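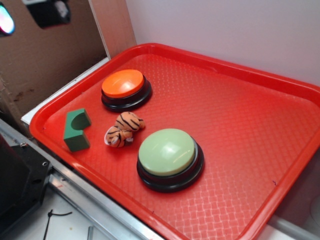 I cancelled my Somow subscription in January, and it took three emails and a phone call to do it. For anyone who has missed the adverts, Somow sends you a box of ingredients and a recipe card, and you cook dinner from it. The claim on the website is that you'll save money and throw less away. I had my doubts and signed up anyway, mostly to have something to grumble about.

I kept it going for 12 weeks. In that time I spent £985, which got two of us three dinners a week and left every lunch and breakfast still to buy. The food was fine. A few of the curries were better than fine. But I was still going to the shop in Clirkbridge, and the weekly shop only came down by the price of a chicken and some veg.
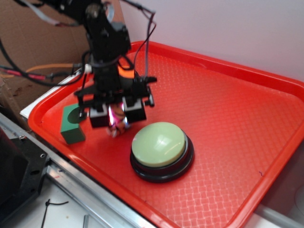

Is a meal box cheaper than a supermarket shop?

Mine wasn't, and I can't see how it would be unless you normally eat takeaways most nights.

The waste claim bothers me more. I did stop throwing out half bunches of coriander, I'll give them that. I also filled the recycling bin with little sachets of soy sauce, ice packs and cardboard. My neighbour Renato Ibarra reckons the cardboard goes back into more cardboard so it doesn't matter. Maybe. The sachets don't go back into anything round our way.

Then there's "ready in 25 minutes". Whose 25 minutes? The lentil thing had me chopping for that long before the pan went on. Valentin Gilbert, who writes the Gebreyes food newsletter, timed his and got 56 minutes for a pie, and he used to cook for a living.

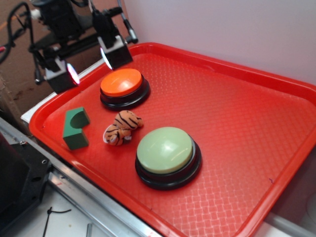 What do you do about dinner now?

I write down five meals before I go to the shop and buy what's on the list. I kept the recipe cards, so the better curries still turn up.

Revley, the other big box firm, has since sent me a half-price code. It's on the fridge, under the bin collection dates.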